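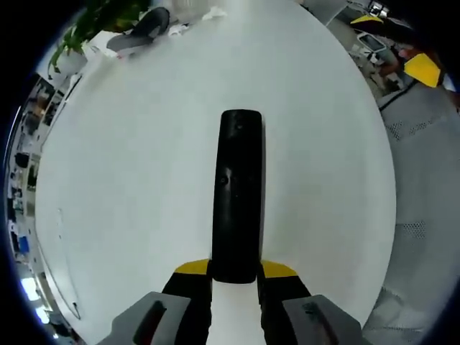 A big white table and everything around it

Hi, and welcome to my little gallery! I've been putting up pictures of rooms where people work for a while now, mostly kitchens and sheds, and this time it's an office. There are only a few pictures on the page, and they all come from the same afternoon in the same room, so think of it as one visit and not a grand tour. I do love a good table, and this place has a very good one.

The table and the shelves
I fell for this tabletop right away. White, wide, nothing fussy about it, and a long black thing lying right there like a TV remote somebody put down to answer the phone. The shelves off to the side are the other thing I like here – packed with all sorts, browns and grays and whites, and one little spot of blue low down. My own shelves at home look just like that, only with more jam jars. I have 67 of them at last count (jars, not shelves) and I keep getting told to stop.

The plant
Every office I visit has one plant that everybody waters and one that everybody forgets. I think the one by the gray desk chair belongs to the first kind, it's so nice and leafy. Cosmin Lungu, who let me come and hang around for the day, says the rule is a cup of water on Mondays and hands off the rest of the week. I tried the same thing on my fern when I got home and it's doing fine so far!

The windows
If you've ever worked in a basement, and I did for four years at Van Wyk, you'll know why I get so worked up over daylight. Look how it comes pouring in through those big windows with the dark frames and spreads out over the white table. There's a person in a blue shirt standing by the edge, looking down, and someone else leaning over near a light gray box or cart.
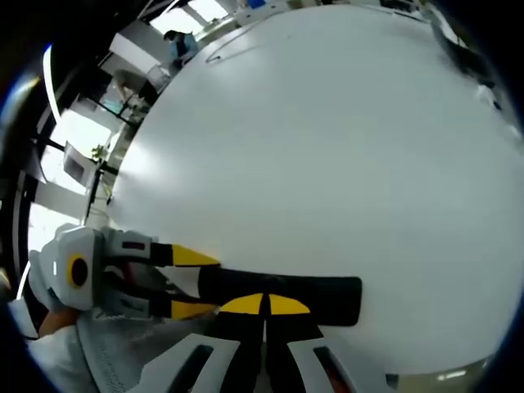 I could have stayed on that side of the room till dinner. A white top does so much for a room like this, it throws the light back up and you hardly need a desk lamp. The flip side is that every coffee ring shows, so if you're shopping for one, get a matte finish and buy good cloths too. I use the Fikari ones, which come in a pack of four and last me ages, and I wipe toward the edge so the crumbs end up in my hand. I went back and forth between a round Gallel and a square Bosina for my own workroom – the round one won, mostly for the sake of my hips.

The far end of the table
My favorite corner, and I almost left it out. A plant with broad leaves in a white pot, a clear cup standing next to it, a crumpled tissue beside the cup. And somebody in a pale gray sleeve with a good firm grip on a white handle. I like a table best when it's being used, with people's bits and pieces left on it, and a tissue never hurt anyone. White pot on white table is a nice touch too, it makes the green really pop.

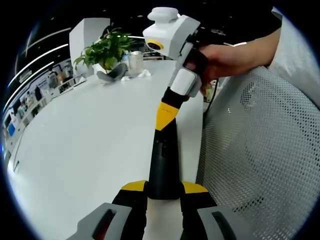
Workroom at home, 22/09/2026

Just a quick update, as a few of you wrote in after my last gallery. Yes, I'm still taking suggestions for rooms, and no, it doesn't have to be tidy! I've got two visits lined up already, a bakery and a bike repair shop, and I'd love to squeeze in a school library before the cold weather gets here. If you have a table you're proud of, send me a note through the contact page and tell me what it's made of and how long you've had it. Round ones go to the top of the pile.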